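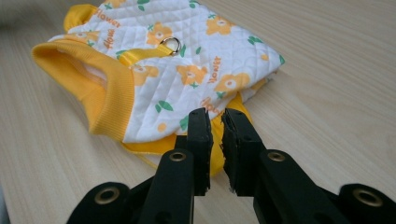
Work in this period went mostly into the jaw pad failure on the garment handling task, and the delivery dates in the last section have moved as a result. The task is unchanged from the work plan: pick up a small soft item, lay it out flat on the table, fold it, and place it on a stack. Pet clothing was added to the item set in August at the request of Wusten, who handle a lot of it in their returns line. It has been harder than the towels and shirts we started with. The quilted dog vest is a typical case, with a padded outer layer, yellow fabric underneath, a thick ribbed collar and a metal ring on a strap. The jaws have to deal with all of these on one item, and the black rubbery pads on them get rough and ragged at the surface.

What went wrong

On a Thursday, during a long run at the Fivbridge site, the arm failed to let go of a vest after placing it. The jaws opened to the commanded width, the controller logged a release, and the arm moved back to its start position with the vest still hanging from one pad. The vest swept across the table and knocked the finished stack to the floor. The arm then began the next pick. The operator pressed the stop button and the arm halted normally. There was no injury and no damage to the arm. The guard was closed the whole time.

The cause was pad wear. Once the surface of the pad starts to fray, loose ends of rubber catch in knit fabric and in open stitching. The jaw position sensor cannot tell the difference between an empty jaw and a jaw with cloth stuck to one side. Our software treated "jaws open" as "item released," and that was a mistake in our design. It would have shown up sooner if we had tested with worn pads. All of the acceptance testing was done with new ones.

We went back through the logs and video. Of 700 picks on pet garments, 261 were made on pads that we would now call worn. Eight of those ended with the item dragged after release. In the other cases it came free by itself, or the operator straightened it by hand between cycles and did not write it down. The second habit hid the problem from us. Operators now record every touch.

What has been done

Pads are changed every 300 picks. The old instruction was to change them when they looked bad, and different shifts read that differently. The new limit is enforced by a counter in the controller, which will not start a cycle once the limit is reached.

After each release the arm now lifts a short distance and pauses while the overhead camera checks the jaws for cloth. If it finds any, the arm stops and calls the operator. This adds nearly a second to each cycle. We think some of that can be recovered later, but we have not tried to yet.

Travel speed over the stack has been cut in half until the camera check has been through a full month of use.

Solheim, who supply the pads, have sent two samples in a denser rubber. The first holds its surface well but slips on smooth linings. The second is still on test. If neither works we will look at a molded pad with no cut edges, which would need a new tool and is not in the present budget.

Still open

The Wuser grasp planner sometimes picks two layers when it is asked for one, mostly where thin fabric sticks out from under a padded layer. This is separate from the release fault. It was seen before and is listed in the previous report. No work was done on it this period because the same two people were needed for the pad failure.

Metal rings are also open. A ring caught between the jaws would cut into a pad quickly. The planner keeps away from rings it has found, but it misses them when they lie flat.

Schedule and spending

The on-site trial at Wusten moves back by five weeks. Spending is within budget, apart from pads, where the new change interval has used up the yearly amount early. We ask for approval to move money from the travel line to cover pads through the end of the trial. The revised risk assessment is attached and needs a signature before the arm goes back to full speed.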